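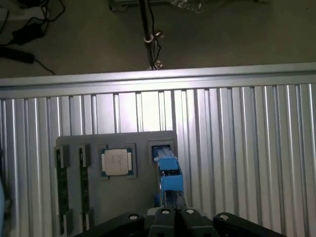
Trollomwood Season 3 Watch Party: Screening Room Safety Checklist
Walked and written up by Leonie Kleinschmidt, Sunday, March 5, 2023

We're so close, everyone! The whole third season on the big screen at the Mokoena, back to back, with the finale starting just before midnight. I went through the building top to bottom with the house sheet and added my comments under each line. Please read the ones for your own area even if you skip the rest.

1. Posted capacity matches ticket count
OK
The sign by the main doors says 300 and ticket sales are capped there. Staff and panel guests count toward that number too, so please don't wave in a friend at the last minute, however much they love Rukon.

2. Exit doors open fully from inside
OK, with one fix
All 4 exits open with a single push. The left rear door sticks a bit at the bottom — it needs a hard shove, and a kid might not manage it. Hinge work is booked and I'll try it again before we open.

3. Exit signs lit, including on backup power
OK
We switched to backup with the house lights down and I could read every sign from the front row. Lovely and bright.

4. Aisles and steps clear
NEEDS ACTION
The life-size Gatekeeper statue looks fantastic at the top of the center aisle and it can't stay there. Move it to the lobby, against the wall by the poster case. People will want photos with it anyway, and the lobby has far better light for that!

5. Aisle step lights
NEEDS ACTION
Two out on row H, one flickering on row M. Remember how dark the cave episode is. That's almost forty minutes of nearly black screen with people sneaking out for popcorn, so I want these working before anything else on the list.

6. Flashing light warning
NEEDS ACTION
Episode six has the long storm battle, and the strobing in it is strong. The warning has to be on the ticket page, on a sign at the door, and read out loud before the episode starts. Sign is printed, ticket page is done, the announcement still has to go into the host script.

7. Sound level
OK
Played the dragon chase at show volume and took readings front, middle and back. All within the house limit. The back row rumbles in the best way. Foam earplugs at the snack counter, free, just ask.

8. Costumes and props
OK
Rules are the same as last June: no metal blades, no real flame, nothing taller than the door. Full-face troll masks are welcome in the lobby but come off on the stairs. Capes longer than ankle length need to be pinned up or carried. (Mine included. I tested it on the balcony steps and nearly went down.)

9. Fog machine
NOT APPROVED
I know, I know. It sets off the lobby detector, and we are not switching a detector off for atmosphere. Stasel's entrance will be every bit as good with the green lights and the drum track.

10. Fire extinguishers
OK
All tagged and in date. The one behind the concession stand was hidden by a stack of cup boxes, now moved. Please leave that spot clear.

11. First aid kit and contact list
OK
Kit is full. New contact list taped inside the lid.

12. Wheelchair spaces and companion seats
OK
Row F, both ends. The sight lines are great, and I sat through an entire episode there to check (purely for safety, of course). No bags or prop storage in these spaces at any point.

13. Breaks between episodes
OK
Fifteen minutes after every second episode, with house lights all the way up. Ushers walk the aisles for spills before the lights go down again.

Still open: items 2, 4, 5 and 6. I'll do a second walk the afternoon before the show and initial each one on the paper copy in the box office. If you spot something I missed, write it on the back of that sheet with the row or door and your name.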